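Projects > Clonura > Bedroom small items > README

# Clonura: small items in bedrooms

Clonura is a collection of short recordings in which small household things are put away in bedrooms. One part of it is figurines and other little objects that people keep on a shelf or by the bed, and which must go into a box when the room is tidied. This file describes that part only. The kitchen part has its own README and the rules there are a little different, so please do not mix them.

I wrote this text in English, which is my second language. If a sentence is not clear, please open an issue and I will write it again.

## What is inside

There are 734 recordings in this part. Each recording is one object, or a few objects, going from one place in the room to another. Most often the second place is an open cardboard box or a tray. Still pictures were taken out of the recordings and are kept in the folder `stills`.

The rooms are ordinary bedrooms in Waltstead. We did not build a special room and we did not buy furniture. The bed, the blanket and the other large things belong to the people who live there, and we asked them to leave everything as it usually is. For this reason the background changes a lot between recordings. You will find mattresses with a sheet and without a sheet, blankets folded or hanging down at the side, boxes on the floor, and sometimes laundry.

## The objects

The objects are grouped by kind, and the group is written in the column `kind`:

- `figurine`: small figures of people or characters
- `animal`: small animals, soft or hard
- `toy_other`: toys which do not fit in the first two groups
- `container`: boxes, trays, baskets, bags
- `textile`: blankets, pillow covers, socks

A figurine is labelled by what it shows and not by the name of the series it comes from. In the first version I tried to write the name of each character, but I made many mistakes, and two of the corrections I received were also wrong. Now the label is a short description with hair, clothes and colours. "Girl, brown hair in buns, pink and white outfit, magenta skirt" is a good label. "Cute anime girl" is not enough, as there are many of them in the collection.

If the figurine has a small accessory in the hair or in the hand, write it in the column `detail`. These little parts are often the only way to separate one figure from another when both have a big head and a short body. Please write the colour first and then the thing, for example "turquoise, hair".

## Boxes and trays

Cardboard boxes are always `box_card`, also when something is printed on the side. Write `open` or `closed` in the column `state`. A box with one flap standing up and the others folded out counts as open.

A tray is a flat thing with a low rim. When the rim is higher than a hand is wide, we call it a box. I know that this rule is not perfect. With shallow trays there is no problem, but for the deep ones two people gave different answers quite often, and then I decided by myself.

If there is already something in the box and it cannot be recognised, write the colours and `unknown`. Please do not guess. I would like to have "white and lavender, unknown" many times more than a wrong name once.

## Beds and blankets

For the bed we write only what can be seen. A bare mattress is `mattress`, and a mattress with a sheet on it is `mattress_sheet`. When only one side of the bed can be seen, it is still labelled. The size of the bed is not recorded.

Blankets with a pattern get the two main colours, the strongest first. Small touches of a third colour go in `detail`. It is easy to make a mistake between teal and blue in the evening light, so if you are not sure write both.

## How the labels were made

The labels were written by hand in a spreadsheet made by Carroll, a small tool from our own group which shows the picture on the left and the columns on the right. Every label was read a second time on another day. Spelling is British, all in small letters, with no full stop at the end.

It took about 2,000 small corrections before the columns were consistent. Most of them were "gray" changed to "grey" and spaces at the end of a cell.

## Known problems

- Pink and magenta were mixed up in the oldest rows. I corrected the figurines, but not yet the textiles.
- Hair accessories are sometimes missing in `detail` when they were on the far side of the head.
- The same box was used in several rooms, so a box alone does not tell you which room it is.
- Some figurines were labelled as `toy_other` at the start. If you find one, send me the row number.

## Use and changes

You may use the pictures and the labels for study and teaching. If you publish something, please mention Clonura and the Zonance group, who keep the files on their server. Please do not try to find out whose rooms they are.

July 2021: labels for figurines checked again, column `detail` added. The textile rows are planned for August.

## Sample still

The file is from the folder `stills`, kind `figurine`, with `box_card` in the state `open`.
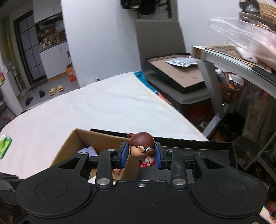
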